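Grestside Laundry Assistance Project
Progress report to the Arnimo Fund, third period
Prepared by Ginette Lacroix, project lead

Summary

Work in this period was dominated by a fault in the right arm during unloading of the washing machine. Trials were suspended for eight working days in July and have since resumed at reduced speed. The budget is unchanged. One milestone, the unattended full load, will move to the next period.

Description of the fault

The task requires the humanoid to move laundry between a wicker basket and a front-loading machine, using both hands. During a morning trial, the right arm continued to press against the lower part of the door opening after the controller had issued a stop. Ezequiel Villanueva used the emergency stop and the arm was released by hand. There were no injuries. The door seal was torn and has been replaced. 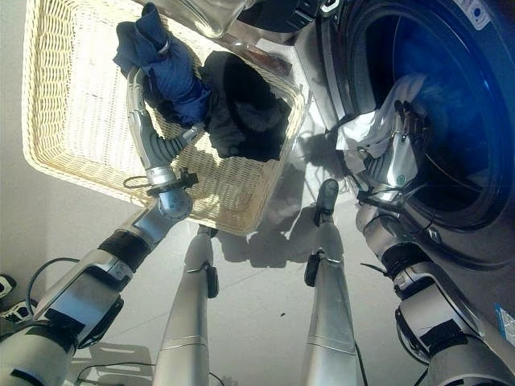 Review of the logs showed that the wrist force reading had frozen at its last value, so the controller saw no rise in load. The same dropout was found in 26 earlier runs, none of which had been reported as faults. Bo-ram Kwon traced it to a connector that loosened when the elbow was fully bent.

Corrective action

The connector has been replaced with a locking type. The software now treats an unchanging force reading as a fault and halts both arms. A second person must be present at the stop button whenever a hand is inside the drum. Repairs and parts came to $3,000, met from contingency.

Since the restart we have completed 37 runs without a dropout. Slow reaches into the back of the drum remain the main concern, as the elbow position there is difficult to observe.

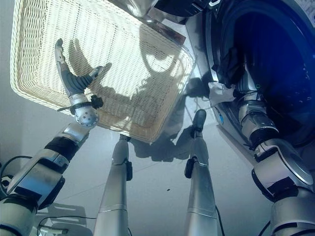
Yu-na Wi, asked to comment on the draft, considers the restart premature. In her view the new halt rule should be tested by disconnecting the sensor on purpose, at several arm positions, before speed is increased. We accept this, and the tests are scheduled for the start of the next period.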